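Home | Datasets | Tools | Notes | Contact

4 min read | 23 shares | 2 comments

# Celley: T-shirt handling on a bed

Celley is a set of recordings of people handling clothes with hand-held grippers. It is meant for training policies that pick up, spread and fold soft items with two arms. This README covers the T-shirt part only. The towel part has its own card and its own quirks, and the two should not be mixed without reading both.

Maintained by Štěpánka Hrnčiar and Radek Šindelář. Last edited January 8, 2018.

## What is in the download

- `episodes/` one folder per episode, holding the video streams, the gripper opening and the estimated gripper poses
- `splits/` plain text lists for training and held-out episodes
- `notes/` what the operators wrote down, lightly tidied
- `tools/` a loader, a viewer and the script that checks time stamps

The T-shirt part has 100 episodes. Failed attempts are kept and marked `outcome: fail` in the episode header. The loader skips them unless you pass `--all`.

## How an episode is recorded

The operator stands at the side of the bed with one gripper in each hand. Each gripper is worked by a trigger on the handle, so the opening follows the finger directly. Before the episode the shirt is dropped on the sheet and left as it falls. Please don't straighten it if you are adding your own episodes. Early on, Vilém Matoušek smoothed the shirt a little before each start, out of habit, and the policy trained on his episodes did badly on anything bunched up. Those episodes are still included, with `start: smoothed`.

An episode begins with both grippers open and clear of the cloth. The operator then takes hold of the shirt at two places, lifts, and lays it down flatter than it was. Folding comes after, if the task label asks for it. Operators are told to work at the speed they would use with bare hands and then slow down slightly. Going faster blurs the gripper view and the pose tracking slips.

There are two kinds of view: one from the gripper and one from head height.
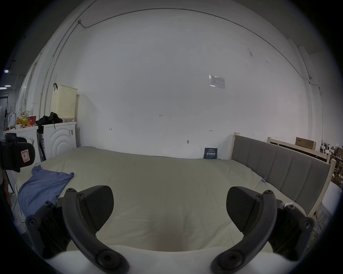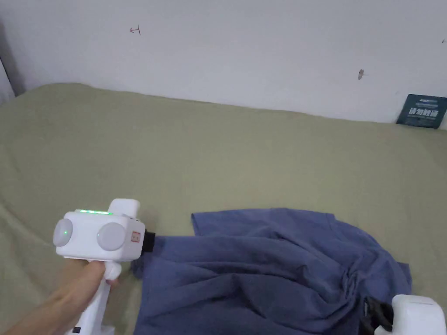

The two streams are stored at the same rate but were not started by the same signal. The offset is estimated from a short tap of the grippers at the start and written to `sync.txt`. For most episodes the estimate is good. Where the tap was missed, the file says `manual` and the offset was set by eye, by Elfriede Stöcker, who was strict about it. We would still leave these out if your method depends on tight timing.

## Things to know before training

**Colour.** White balance was left on automatic in both views. The same cloth can come out quite different from one camera to the other. Don't use colour to match things across views without correcting it first.

**Lens.** The gripper view is very wide and straight lines bend strongly. Calibration files are in `tools/calib`. We train on the uncorrected pictures and mask the black border.

**Background.** Wall marks and signs were left as they were. A policy can learn to lean on them. We crop at random and shift the crop during training, which helped on our own tests in a second room, though the drop between rooms is still clear.

**Hidden grasps.** When a jaw goes under a fold, the head view often loses it. The gripper opening is the better signal for whether cloth is held. It isn't perfect either: thin hems close almost as far as an empty jaw.

## Known faults

- 5 episodes have a gap in the pose track. They are listed in `splits/exclude.txt`.
- The Restard converter writes the left and right grippers the wrong way round in its older version. Check one episode in the viewer before converting the rest.
- Operator notes from December are in Czech only.

## Adding episodes

Run `tools/check_times` first, then send the folder and the notes to Sepehr Mazandarani through the upload page. Keep the raw files until he has confirmed that they open. Episodes with a face in view are sent back.

## Licence

Free for research and teaching. For other uses, write to Sisent.

2 comments | Share | Back to Datasets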